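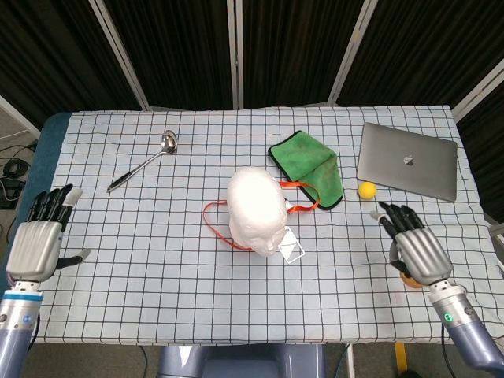

The Upgrade

The new phone came out in October, and by noon I was eligible.

I had been eligible before, of course. I'm always eligible. Telteo has been congratulating me on my eligibility since I first signed up with them in college, usually by text, usually during dinner. But this time the text used my first name and an emoji of a present with a bow, so I drove to the mall in Draline on my lunch break to see what I had won.

The phone was called the Stunis 2. I'd owned the Stunis, the plain one, for long enough that the back had come loose at one corner and I'd fixed it with the kind of tape you put on a hockey stick. It made calls. It took pictures of my dog in which my dog could be told apart from the couch. I had no complaint against it except that it got warm when I asked it for directions, as if the question embarrassed it.

The store was between a pretzel place and a former pretzel place. A young man with a tablet met me before I was all the way through the door.

"Are we upgrading today?" he said.

I said we might be. He asked what I loved about my current phone. I thought that was a personal question from someone I'd just met, and I told him it fit in my pocket.

"You're going to be obsessed with this one, then," he said, and handed me something the size of a paperback.

He explained the offer. The Stunis 2 would cost me nothing. It would cost me nothing every month, in fact, as long as I also paid for it every month, and then a credit would come along behind the payment and cancel it out, like a dog following a mailman. The credits started after the second bill. They stopped if I changed my plan, left Telteo, moved out of the coverage area or, as far as I could tell from the small print, grew as a person. To get the credits I had to trade in the old phone and get on the better plan, the one with the word "Beyond" in it.

"Beyond what?" I said.

He checked the tablet. "It's just Beyond," he said.

I should say that my sister works in contracts and has told me many times to read things before I sign them. I'd like it on record that I read that one. I read it standing up, on a tablet, while a man held the other end of the tablet. On page four there was a paragraph about arbitration that I thought was rather well written.

Then he put my old phone into a machine to find out what it was worth. It was a gray box with a drawer, and it photographed the phone from every side while a little song played. I found I was nervous. I'd peeled off the tape in the parking lot, and now I wished I'd used a cloth on the gummy part. The song ended. The screen said that my phone was in Fair Condition, and offered me 82 dollars.
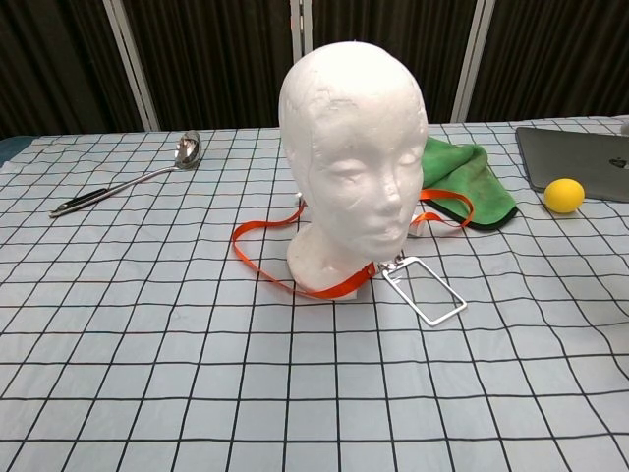 "That's really good," said the young man. "I've seen it say two."

So I was flattered, on top of everything else, and I signed.

Moving my things over took the rest of lunch and a piece of the afternoon. The two phones lay side by side on the counter with bars creeping across them, and the young man went off to meet someone else before they were all the way through the door. I ate a pretzel. I read a poster that said the first 2000 customers in the state would receive a free pair of earbuds, and when he came back I asked him about it.

"Those are online only," he said.

"But the poster's in here."

"It's so people know," he said.

By then the old phone had been wiped. He dropped it in a padded envelope addressed to a company called Coppens, which he said would give it a second life. I've wondered about that since. I'd been under the impression it was having a perfectly good first one.

I got home and set up the Stunis 2 at the kitchen table. It wanted my face, so I gave it my face. It wanted my face again with my glasses off. It asked if it could learn my habits to serve me better, and since the buttons said Yes and Maybe Later, I pressed Maybe Later, and it asked me later. It had a feature called Horizon that dimmed the screen whenever it sensed I was looking at it too much, and a second feature, called Spotlight, that brightened the screen when I looked away. Left alone on the table, the pair of them argued all evening.

It did not fit in my pocket. It fit most of the way in my pocket and stood up out of the rest like a man in a convertible.

The first bill came. It was bigger than I expected, but I'd been warned, so I was calm. The second bill came. I was less calm. After the third I called Telteo and was told by a recording that my call was important, and then by a person that my trade-in had not been received in the condition described.

"Your machine described it," I said.

She was very nice. She said the machine in the store gave an estimate, and that Coppens made the final determination, and that Coppens had found adhesive residue.

I asked if I could have my phone back in that case. I heard her typing. She typed for quite a while, and it sounded sincere.

"It's been resold," she said.

"With the residue on it?"

"I can't see residue on my end, sir. I can see that it's listed as Like New."

I looked it up that night. There were a lot of them on the Coppens site, all the plain old Stunis, every one in the same color as mine and photographed at a flattering angle. One had a faint cloudy patch on the back near a corner. The listing called it gently loved. The price was a good deal more than 82 dollars, but it came with a charger, and you didn't have to be on any particular plan.

I put it in the cart. I took it out of the cart and walked the dog, and the new phone fell out of my pocket by the mailbox and landed on its face, which I suppose is also my face, legally. It was fine. It wanted to know if I'd been in an accident. The buttons said Yes and Maybe Later.

When I got home the old one was still available, and shipping was free if I created an account. I was typing in my address when a text came in from Telteo, with my first name and the present with the bow.

I finished the address first.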